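Chapter 6
Where Two Lanes Become One

Before you start: read the section on following distance in Chapter 3 if you skipped it. You'll need it here.

Words to know: lane drop, taper, early merge, late merge, zipper merge, queue, gap

I learned to drive in Lundwood, where there was one place in the whole town that two lanes squeezed down to one, and everybody had an opinion about it. My driving teacher was a very patient man named Siamak Heydari, and the first time he took me out there I did what my parents always did. I saw the sign, hit my signal, and jammed myself into the left lane as early as I possibly could. Then I sat in a long line of cars and got mad at every single driver who rolled past me on the right. Mr. Heydari let me stew for a while. Then he asked me what I thought that other lane was for.

I didn't have an answer, and I was pretty annoyed at the question (I was sixteen!). But it's a good question, and it's the one we're going to spend this chapter on.

A lane drop is any spot where a road loses a lane. Some are permanent, like the one on the Itari road just past the bridge, and some only last as long as a repaving job. The stretch where the closing lane narrows down to nothing is called the taper. You'll usually see a warning sign well before it, and in a work zone you'll see cones or barrels marking the slant. That gives you time to do three things: check who's beside you, match their speed, and pick your gap. Most people only do the last one, and they do it in a panic.

Let's talk about early merging first. When traffic is light and moving fast, it's fine. You see the sign, you find a nice big gap, you slide over, done. The trouble starts when traffic is heavy. If everyone piles into one lane way back at the first sign, you get a line twice as long as it needs to be, and sometimes that line reaches back through an intersection and blocks people who aren't even going your way. You also get one lane crawling while the lane next to it is wide open, and that difference in speed is where things get scary. Somebody in the slow lane gets fed up and swings out without looking. Or somebody decides to play traffic cop and straddles both lanes so no one can pass. Please don't be that person. I've been that person.

Late merging means staying in your lane until you get near the taper and then moving over. In slow, heavy traffic, with both lanes full, that's what a lot of road agencies now ask drivers to do. When cars from the two lanes take turns at the end, one from here and one from there, we call it a zipper merge. It feels rude the first few times you do it. I still get a little twinge, and I teach this stuff.

My friend Roya Mohammadi drove a delivery van on the Kudberg route for years, and one July she had a resurfacing job in her way the entire month. I rode along with her one morning to see how she handled it. She didn't do anything fancy. She stayed in her lane, left a gap ahead of her big enough for a pickup, and kept rolling at a walking pace. A sedan came in front of her at the cones, she went next, and a truck went after her. What I noticed most was how little she used her brake. The drivers bunched up bumper to bumper were the ones stopping and starting.

So there are two halves to this skill, and you'll be on both sides of it. Sometimes you're the one who has to move over, and sometimes you're the one who has to make room. We'll take the moving-over half first, in Section 6.1, then the making-room half in Section 6.2. Section 6.3 covers trucks and buses, which need a lot more space than you think.

For now, I want you to get a feel for the meeting point, the spot at the taper where one line of cars joins the other. New drivers stare at the bumper ahead and forget that somebody else is headed for the same patch of road. Look at the two robotic arms and how they come in from opposite sides, with their grippers meeting near the middle of the table. Put your finger on the place where the grippers come together. That's where your eyes should be going as you get close to a merge, with quick checks of your mirror and your blind spot in between. Keep that spot in mind when you start Section 6.1, and bring your notes on following distance.
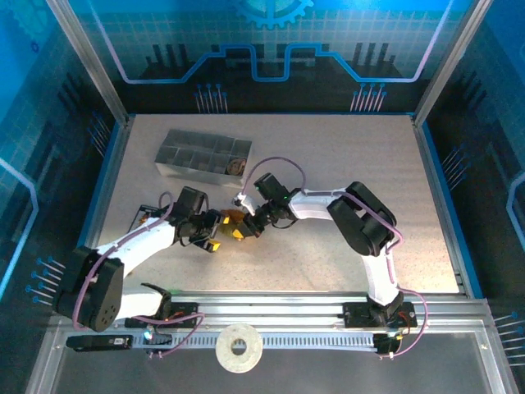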